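Jaderberg stellt Planungssoftware Trindley in Version 2 vor

Bewegungsplanung für die Demontage von Elektronik arbeitet jetzt mit Bauteilkarten aus der Greiferkamera

Drastdale, im Mai. Die Jaderberg Automationssoftware GmbH hat die Version 2 ihrer Planungs- und Wahrnehmungssoftware Trindley freigegeben. Die Software richtet sich an Betriebe, die gebrauchte Arbeitsplatzrechner und Server robotergestützt prüfen, bestücken oder zerlegen. Sie ist ab sofort für Bestandskunden und ab dem Sommer auch für Neukunden erhältlich.

Kern der neuen Version ist ein überarbeitetes Wahrnehmungsmodul. Trindley erstellt aus den Bildern einer am Handgelenk des Roboters montierten Kamera eine Karte der Hauptplatine und ordnet den erkannten Bereichen Klassen wie Prozessorsockel, Speichersteckplatz, Erweiterungskarte oder Kondensator zu. Für jede Klasse hinterlegt der Anwender, ob der Greifer sie berühren darf, welchen Abstand er einzuhalten hat und aus welcher Richtung er sich nähern soll. Die Bahnplanung berücksichtigt diese Vorgaben bei jeder Teilbewegung. Ändert sich die Karte während der Annäherung, wird die verbleibende Bahn neu berechnet; in der Grundeinstellung geschieht dies in bis zu 100 Millisekunden.

Besondere Aufmerksamkeit galt der Arbeit in geöffneten Gehäusen. Seitenwände, Slotblenden und Kabel schränken den Bewegungsraum dort erheblich ein, und die Finger des Greifers verdecken zeitweise einen Teil der Platine. Trindley führt verdeckte Bereiche deshalb mit ihrem zuletzt bestätigten Zustand weiter und kennzeichnet sie bis zur erneuten Sichtung als unsicher.

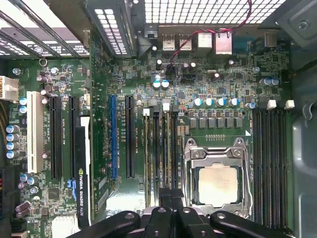

Dudás begrüßte, dass die Abstandsregeln nun je Bauteilklasse gepflegt werden können. Bisher habe man für jedes Platinenlayout eigene Sperrzonen anlegen müssen, und bei gemischten Anlieferungen sei dieser Aufwand kaum zu vertreten gewesen. Wünschenswert bleibe eine Möglichkeit, Regelsätze zwischen mehreren Standorten abzugleichen.

Eine entsprechende Funktion ist nach Angaben des Unternehmens für eine spätere Version vorgesehen. Bereits enthalten sind 28 vorkonfigurierte Bauteilklassen sowie ein Editor, mit dem sich weitere Klassen anlegen und vor der Übertragung an die Steuerung in der Simulation prüfen lassen. Sämtliche Planungsschritte werden protokolliert und können nachträglich gemeinsam mit den zugehörigen Kamerabildern abgerufen werden.

Die Schnittstellen zu vorhandenen Robotersteuerungen bleiben unverändert. Projekte aus der Vorgängerversion können übernommen werden, manuell angelegte Sperrzonen bleiben dabei erhalten. Kunden mit laufendem Wartungsvertrag erhalten die Aktualisierung ohne Aufpreis. Die Vorgängerversion wird noch neun Monate mit Fehlerkorrekturen versorgt.

Über Jaderberg
Jaderberg entwickelt am Standort Drastdale Software für Wahrnehmung, Bahnplanung und Steuerung von Industrierobotern.

Pressekontakt
Jaderberg Automationssoftware GmbH
Unternehmenskommunikation, Drastdale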